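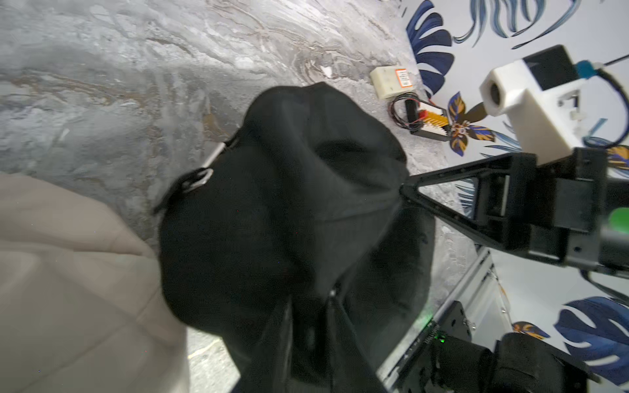
Is a "water-resistant" bag treatment worth paying for, or is it just spray?

Posted in Bags, Luggage & Leather Care by Branwen Morgan, Sat 9 January

I have a black fabric drawstring bag that I use for commuting. It's a Puvel, bought secondhand, and I like it more than anything I've paid full price for. It is not waterproof and the tag never said it was. I walk to the train most days and when it rains hard the stuff in the bottom gets damp.

A repair shop near me in Werkley offers what they call a "renewal treatment" for fabric bags. They wash it, put something on it, and hand it back in 6 days. The price is $134. I asked what the something was and was told it's a professional product. I asked how long it lasts and was told it depends. When I asked what it depends on, the answer was "use."

I can buy a can of spray at the hardware store for a fraction of that. So is there a real difference, or am I paying for somebody else to stand outside with the can? I would also like to know if any of this stuff wrecks black fabric. I've seen photos of bags with chalky patches and I can't tell if that's the spray or people using it wrong.

Please don't tell me to buy a new bag.

Lụa Ung

I did alterations and bag repairs for a long time and I'd keep your money. There are professional finishes that get heat-set and do better than a can, but a shop that has one will usually tell you the name of it, and "it depends on use" is what people say when they haven't tested anything.

Before you buy any spray, find out where the water is getting in. Everybody blames the cloth. On a drawstring bag it's often the top, which never closes all the way however hard you pull, and after that the seams. Spray won't do a thing for a hole. Put a dry paper towel inside, close the bag, and run the shower over one part at a time. Change the towel between parts. Dull job, but you'll know.

If it's the seams, get a small tube of seam sealer and run it along the inside. Let it cure overnight, longer if your place is cold. If it's the opening, you need a flap or a liner. I have a roll-top liner from Hà that lives inside my own bag and it cost me less than lunch.

If it really is the cloth, then yes, use the can. Wash the bag first by hand with plain soap and rinse it more than you think you need to, since leftover detergent pulls water in. The chalky patches are mostly from spraying too close or too heavy - two light coats, wipe off the drips, try it on the underside first. Keep it off any metal parts or they get a sticky film. And do it outdoors.

It will wear off where the bag rubs against your coat. Mine needed doing again by September, and I'd done it in spring.

rustbelt_dan

just get the Brarnetti spray, used it on my tent and my boots, never had a problem. 4 coats. dont overthink it

Gray_Heron

Four coats on black fabric is how you get the chalky patches she's asking about, so I'd ignore that one. A tent also doesn't get rubbed by a coat all day.

I'll disagree with Lụa a little on the shop. I paid for a treatment like this on a canvas bag and it did bead water nicely for a while. Was it better than the can? I have no idea, and neither does anyone who paid for it, because you only have the one bag and you don't get to see the untreated version. That's why I don't trust the reviews either. Somebody spends $200 and the next rain is a drizzle, so it's five stars.

Ask the shop if they'll redo it free if it leaks within a season. Get it in writing. If they won't, you have your answer on what they think of it.

Branwen Morgan

Did the paper towel thing tonight. Cloth was fine, towel barely damp. The top let in enough to soak it through. So the $134 would have gone on the one part that wasn't leaking. Ordering a liner. Thanks, Lụa.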